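Moushumi Rathnayake
October 22, 2019

OK I have been threatening to do this thread since July and tonight the kettle is on and the kid is asleep. Laundry stains! Old ones, weird ones, the ones you gave up on. I love this subject more than is reasonable. Come along.

First, who am I to talk. I did alterations and mending in Granddale for nine years, and people do not bring you clean clothes. They bring you a christening gown with gravy on it and ask if you can take up the hem. You learn.

The biggest thing I learned is to work out what the stain is made of before you touch it. Protein, oil, tannin, dye. Almost everything in a normal house falls into one of those, or is two of them stacked on top of each other (chocolate ice cream, I am looking at you).

Protein is blood, egg, milk, sweat, grass to some extent. Cold water. COLD. Hot water cooks it into the cloth the same way it cooks an egg in a pan. Soak it in cold, rub in a bit of detergent with your fingers, leave it alone for an hour, rinse.

If it's still there, do it again before you reach for anything stronger. I have had a blood spot on linen go on the fourth soak after doing nothing at all on the first three. I did a little dance in the workroom.

Oil is butter, salad dressing, makeup, bike chain. Plain dish soap, straight onto the dry fabric. DRY. If you wet it first the water gets in the way. Work it in from the back of the cloth so you're pushing the grease out the way it came in, then wash as warm as the label lets you.

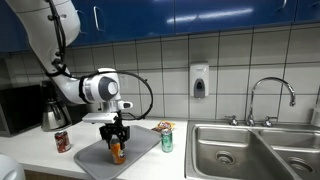

Tannin is tea, coffee, red wine, most berries. Please don't use bar soap on these, it can set them. Liquid detergent and white vinegar mixed with cool water, dab dab dab, blot with something white so you can see the color coming out. It is so satisfying to watch, I can't tell you.

Dye is the hard one. A red sock in the whites, marker, that navy lining that bled all over a cream coat. If it's white or colorfast, a long soak in oxygen bleach (the powder kind, mixed fresh) works wonders. Overnight is fine. Not on silk or wool, ever!! I ruined a very nice scarf that way and it was not my scarf.

And keep everything out of the dryer until you're sure. Hang it up, let it dry on its own, look at it by a window the next morning. Wet cloth hides oil. You think it's gone, you tumble it, and there's your dressing splash, now a permanent resident.

Someone asked me about armpit yellowing. It's mostly sweat and antiperspirant together. Make a paste of baking soda and water, leave it on for two hours, brush it off with an old toothbrush, then wash. Old ones need a few rounds. My husband's undershirts have come back from places I didn't think shirts came back from.

Encarnación Arroyo, who taught me hand finishing at the Plerkstead evening class, used to keep a jar of offcuts by the sink and test everything on a scrap first. If you don't have scraps, use the inside of a seam allowance. A minute of your time, and you find out about the color before it runs down the front of the blouse.

Dilruba Barua just replied asking about turmeric. Oh, turmeric. Wash it as well as you can and then hang it in full sun while it's damp. Sunlight fades it like magic. I got curry out of a 100% cotton tablecloth on the back fence and my neighbor came over to see what I was cheering about.

Candle wax: let it go hard, ice cube in a bag if you're impatient, crack off what you can with a butter knife. Then brown paper on both sides and a warm iron, moving to clean paper as it soaks up. What's left is an oil stain, so see above.

Ink I'm still learning. Rubbing alcohol on a cotton ball gets most ballpoint, with a towel underneath to catch it. Gel pens laugh at me. If you've beaten a gel pen on cotton, write to me, I mean it, I have a pillowcase waiting.

Tomorrow night I'll do wool, moths and that musty closet smell. Bring me your sad sweaters!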